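Subject: Re: [cell-practice] Draft 2 of the shared bench rules, clause on status lights and held parts
Date: 10 Aug 2026
From: Landix bench group
To: cell-practice list

On the draft circulated last week, the Furholm site wrote:

> We are happy with most of draft 2. Our trouble is with the clause
> that says an operator may reach onto the table "when the arm is
> idle". Our people read that as "when the arm is not moving", and
> the two are different. An arm that is holding a part and waiting
> for the other arm is not moving, but it can start again at any
> moment. We would also like to know if the 30 cm keep-clear strip
> is measured from the gripper or from the wrist. Could whoever
> wrote that section say what was meant?

We wrote that section, so I will answer for it.

The word "idle" came over from our old single-arm sheet and should have been changed. On a single arm the operator started every cycle by hand, so a stationary arm was waiting for a person. With two arms on one table each may be waiting for the other. I propose we drop "idle" throughout and use "stopped and locked out", meaning the stop has been pressed and the key is out. Anything else counts as running.

The keep-clear strip is measured from the furthest point of whatever the arm is carrying. If the gripper is empty, measure from its tips. We had it from the wrist in draft 1, and Stasia objected because with a long part in the gripper most of the strip was already used up. They were right and the text should say so plainly.

Proposed wording for the clause:

4.1 Nobody reaches onto the table unless both arms are stopped and locked out.
4.2 A light on an arm shows the state of that arm only. It is not permission to reach in.
4.3 A part held in a gripper is to be supported by hand before the gripper is opened manually.
4.4 Parts waiting on the table stay where they are until 4.1 is met, even if they have been put down in the wrong place.
4.5 The keep-clear strip is 30 cm, measured from the furthest point of the arm or its load.

Phùng asked off list if 4.4 is too strict for soft parts, which do no damage if they are knocked. I would keep it. The rule protects the hand, and the hand is in the same place whatever the part is made of.

On records, we logged 593 cycles on the two-arm bench under draft 2 and stopped 70 of them by hand. Most of those stops were for a part lying badly. I can send the sheet to anyone who wants it, but it was kept by several people and the reasons are not all filled in.

Comments on the wording by the end of the month please, so that the final text can go out before the November audit. If your site uses a light curtain, say so, as 4.5 may need a second version.

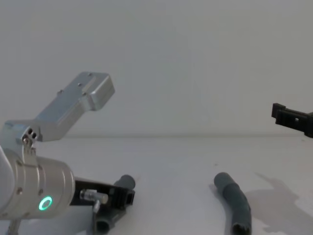 Clause 4.2 is the one I expect most argument over, as several sites train people to look at the light first. I would still train them to look, and then to go to the stop anyway. On the wrist at the left the ring is green while the gripper has a rubber tube in it, and a second tube is lying on the table between the two arms. Under the new wording that loose tube is left alone until both arms are locked out, and the colour of the ring has no bearing on it. If your local sheet says "green means safe", please take that line out when you adopt the final text.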